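Minutes, hand-teaching review, December
Place: upstairs room, Evville site
Start: 2.00 pm

1. Previous minutes

Agreed, with one correction. Item 4 said the Sketar software "learns from any operator". It should have read "is said by Sketar to learn from any operator". The chair asked that claims by suppliers be written down as claims from now on.

2. Progress on the sorting task

The task is still bottles into one bin and cans into the other, with the arm driven remotely by an operator while Sketar records. The target of 100 good demonstrations has been met on paper. The minute-taker asked what "good" meant. The answer was that the operator had pressed the save button. Two members said this was not a standard they could defend to anyone paying for the work.

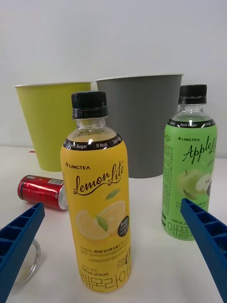

It was put to the meeting that the operators have become skilled and that the arm has not. Most of the saved runs were driven by the same person, who always comes at a bottle from the same side and always slows down just before closing the fingers. If the trained arm copies the pause, we shall have taught it a habit and paid for it. The operators' view is that the pause is needed, as the hand controller lags. Kiani, who supply the controller, have been asked about the lag before and sent a brochure.

Action: a second operator to record a further 100 runs without watching the first operator's.

3. Guiding the arm by hand

A proposal to drop remote driving and push the arm through the task by hand was discussed again. In favour: it is quicker to learn and there is no lag. Against: the person's own arm gets into the recordings, and the joints are stiff enough that the movements come out jerky. The meeting was not persuaded either way. The chair noted that the proposal has come up at three meetings with no trial attached to it, and would not take it a fourth time without one.
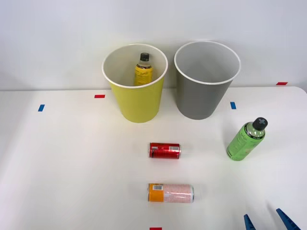 Evville Remote Teaching Group

4. Layout of the table

Tape marks are on the table top. Some members doubt they are of much use if the items are put down at a slant or on their sides, and the log sheet has no box for this. Others felt that a bit of variety was the whole point of recording so many runs. It was agreed that variety is fine if somebody writes it down.

Action: add "upright / lying" to the log sheet for each item.

5. Costs

Invoice 2989 from Drusel, for storage of recordings, was queried. It charges for failed runs at the full rate. Held over until the contract has been read — by a person, not searched for one word as last time.

6. Any other business

A request to show the arm to visitors was turned down for now. It may be looked at again once the arm has done the task with the operator out of the room.

Meeting closed at 3.10 pm. Next meeting to follow the second operator's runs.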